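Astness Semiconductors wishes to inform customers and developers of changes to its range of processors for tablets and low-cost laptops. The details are set out in the posts that follow. (Thread)

The Garg processor will enter volume production in January. It replaces the Rerndale, which has been on sale since the company's second generation of tablet chips. Orders for Rerndale placed before today, December 12, 2021, will be met in full.

Garg has eight cores: two large cores for demanding work and six small cores for everyday tasks. Rerndale had four of each. Our engineers found that most tablet software seldom kept more than two large cores busy, and the space saved has been given to memory cache.

The graphics unit is new. It is called Fladell and was designed at our own site over a period of 31 months. Earlier Astness chips used a licensed graphics design, and that licence will not be renewed.

In our internal tests, Fladell drew 186 frames per second in the standard off-screen test at full clock speed. Results in finished products will depend on cooling, screen resolution and the memory chosen by the manufacturer. We ask reviewers to wait for retail devices before publishing comparisons. 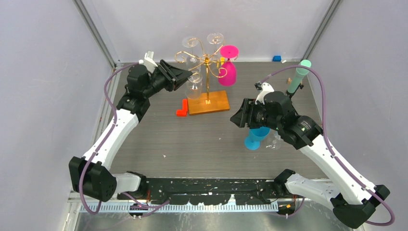
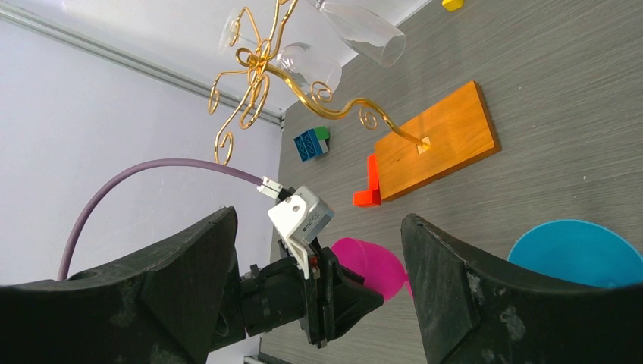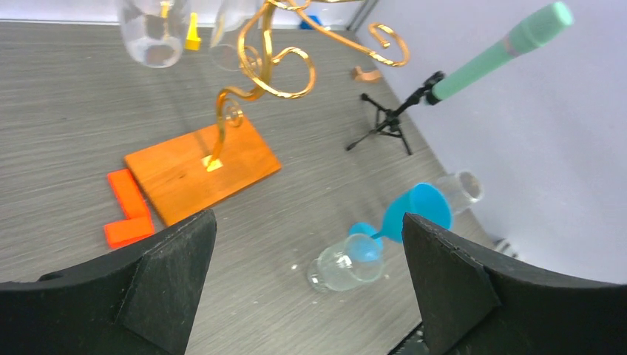 Fladell handles reflections and highlights in a separate stage of the drawing process, which frees the main shader units for other work. The stage can be switched off by the developer where a game does not need it. Curved metal is a demanding case: on something like the gold rack, with its S-shaped stem and the bright highlights along the rods, the shading changes over a very short distance and a simple method leaves visible bands. Flat, matt surfaces gain very little from the new stage, and developers may leave it off for these.

Veerle Verstraete, head of graphics design: "We chose to build a smaller unit and run it at a steady speed. Tablet makers had asked us for the same performance in the twentieth minute of a game as in the first."

Drivers for Fladell will be offered for two operating systems at launch. Security updates will be provided for 5 years from the date of first sale. Rerndale drivers will continue to receive security updates over the same period, but no new features will be added to them.

Developers should note that textures packed for Rerndale will load on Garg without change. Programs that call the old licensed graphics library directly will need to be rebuilt – the conversion tool is included in the January release of the developer kit.

Evaluation boards may be requested by registered partners through the usual account page. Each partner may request 2 boards in the first round. Boards are supplied with a power adapter and a heat spreader; a display is not included.

Questions on supply and pricing should be addressed to Rafferty Ostrowski in the partner office. Technical questions should be placed on the developer forum, where the graphics team will reply during January.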